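Chapter 4
Comparing Hands on Household Fixtures

Bench figures for a hand say little about how it copes with a towel bar or a mug handle. This chapter sets out the washroom trials run at Urnby by Ashraf El Fassi, in which two five-fingered hands, the Adura and the Ait Brahim, were tried with the same controller and the same wrist and head cameras. The log holds 1773 attempts, of which 154 were stopped by the operator.

Two terms are used throughout. A grasp is stable if the object does not shift in the fingers for 40 seconds. A view is usable if the contact points can be judged from it without help from a second camera.

Figures 4.1 to 4.4. Wrist and head camera views, washroom trials.
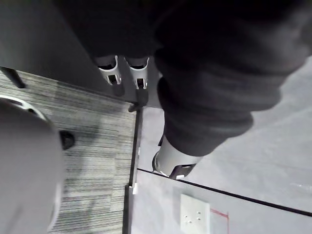
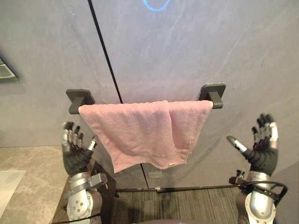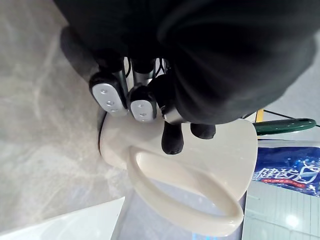
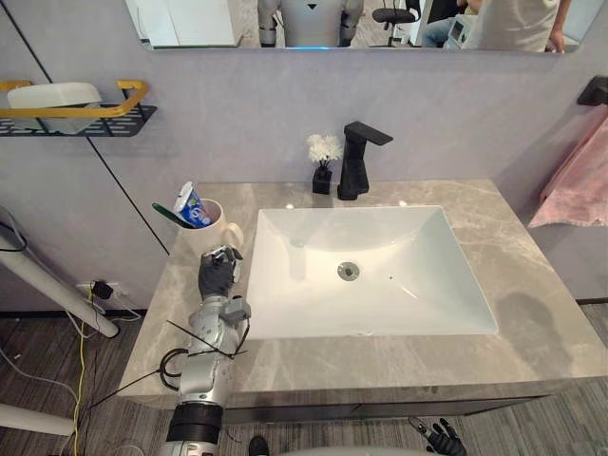 Section 4.1 deals with camera placement, which has to be settled before grasp scores can be compared. Section 4.2 covers finger pads, and Section 4.3 the controller gains. Readers who have worked through the Prisivstead exercises may begin at Section 4.2.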